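The dyer behind Gatden works in small batches of hand-dyed wool and keeps a record of each one. The ledger now runs to 977 entries. "I write down the water first," she said. "Lasel is a hard-water town, and madder comes up redder there."

Her alum is weighed at 9 per cent of dry fibre. She tried more - the yarn felt sticky.
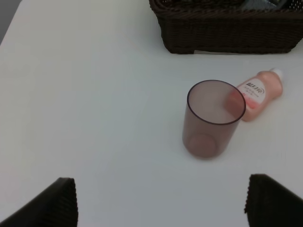
Weld is handled differently. She holds the bath at 57 degrees for two hours, then lets the skeins cool in the pot overnight. "Go hotter and the yellow dulls," she said.

The next entries will cover indigo on Polasa, a lambswool she has only swatched so far.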